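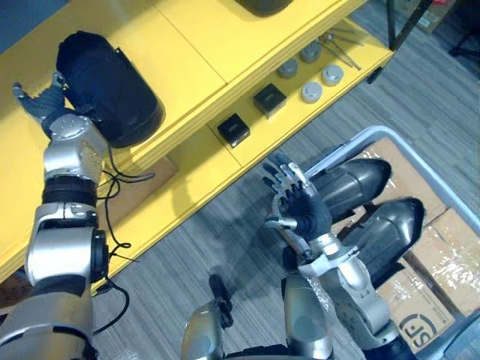 **Shelf layout for small stock: top deck vs lower recessed shelf**

**mkumsa**

Starting a separate thread for this, as it was cluttering up the floor marking one.

We have yellow shelving with a flat top and a lower recessed shelf. Current practice at our end of the building:

- long black case on the top
- black cubes and grey pucks on the lower shelf, set out along a diagonal

I want to standardise before the Narnlow bays are fitted out in September. Two questions. Should the case stay up top, and is the diagonal worth keeping over a square grid?

Clear shelf depth on ours is 39 cm. Bay run is 1698 mm end to end.

**Siya_M**

Square grid. A diagonal wastes the corners and you can't tape it properly. We ran diagonals at Jarnham for one winter and every second person straightened them up anyway, so the labels never matched what was on the shelf.

**hadgu_stores**

Disagree with Siya. On a recessed shelf the upper deck shades the back, and items placed square hide behind each other. Set on the diagonal, each piece shows past the one in front. You lose some area, but for parts that size area isn't the constraint. Reach is.

What's the front lip like? If it's raised you'll want the first item set back far enough to get fingers behind it.

**mkumsa**

Lip is 5 mm proud. Cubes are the nearest items and clear it.

**Siya_M**

Reach is only the constraint if the shelf is at the wrong height. Drop the unit one notch.

**hadgu_stores**

It's bolted through to the next bay. Not everyone has the luxury of a notch.

**h.carrasco**

Leaving the grid question to you two. The case bothers me more. A rounded case on a smooth painted top will creep if it's bumped, and if it's lying at an angle to the shelf edge you have one end closer to the drop than the other. I'd put down a strip of ribbed matting and park it parallel to the back. Colour of the mat doesn't matter as long as it isn't yellow.

Also check the weight. Ours came in at 137 N fully packed, and the top deck on the older units was never rated for a point load. I had to go back through the Ambaye paperwork to find that out.

**mkumsa**

Parallel to the back means turning it every time to get it open. At an angle you can get a hand to the long side straight away.

**h.carrasco**

Then fix the angle. Two low stops, one at each end. If the position depends on whoever put it back last, you haven't got a position.

**eldana_b**

Practical note on the pucks. We have the same light grey and darker grey mix and they get swapped constantly under warm lighting. Grouping them in a loose square looks tidy but it doesn't help anyone tell which is which. What we do now:

1. Lighter ones nearest the aisle.
2. Darker ones behind, with a finger's width between the pairs.
3. Label on the shelf lip, never on the puck. Adhesive leaves a ring on the pale top face.

Cubes are easier. Put the faint mark uppermost and facing the same way, and a misplaced one stands out.

**Siya_M**

Agree on labelling the lip. Disagree on the spacing. A finger's width is not a measurement. Cut a foam insert.

**eldana_b**

Foam collects dust and swarf, and then you're vacuuming foam. We pulled ours out at Sellusard and went to painted outlines. Two coats of enamel, lightly sanded between. It's held up.

**hadgu_stores**

Seconding outlines. Use a dark colour on the yellow. White disappears at any distance.

One more thing, keep cables off the front edge of the unit. Anything looped over the front catches sleeves and sweeps the lower shelf when it moves. Clip it to the side.

**mkumsa**

Good point on the front edge, I'll add it to the sheet.

Where I've landed for the trial bay:

- case stays on top, at a fixed angle, with end stops and matting
- diagonal kept on the lower shelf, painted outlines in black
- cubes nearest, pucks beyond, sorted light and dark as per Eldana
- labels on the lip

Siya, I'll do the adjoining bay as a square grid so there's something to compare.

**Siya_M**

Fine. Use the same labels on both or the comparison is worthless.

**h.carrasco**

And weigh the case before you glue any stops down.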